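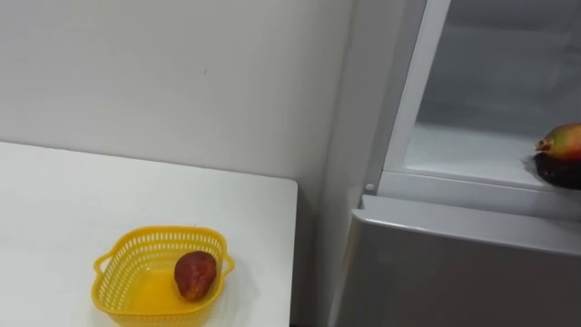
According to Macarena Miranda, the worst thing she did for her newsletter was to buy readers. She paid for a list, sent one letter to all of it, and in the evening the mail service closed her account. It took her 29 days to get it back.

Her newsletter is called Brolgate, and it writes about small coastal towns. Today it has 1,219 readers, and every one of them signed up by hand. The growth was slow. In the first August only six people joined, and three of them were her cousins.

What changed the numbers was the sign-up page. The old page asked for a name, a city, a birthday and a phone number. Miranda removed everything except the email field, and she put one complete old letter under it, so that a visitor could read before deciding. She also began to answer each reply on the same morning, before ten.

Hakim Simanjuntak runs Dakach, a letter for people who repair radios, and he has another opinion about the form. He keeps two fields. The second one asks what the person is repairing now, and from these answers he takes the subjects for the next month. Some visitors leave at this question, he admits, but those who stay open almost every letter.

Both of them stopped posting the same link in many groups. Simanjuntak was removed from two groups for this before he understood the rules. Now he writes a guest piece sometimes, for example in Itska, and puts his address at the bottom. The last one brought him fewer readers than he hoped, and he is already writing the next.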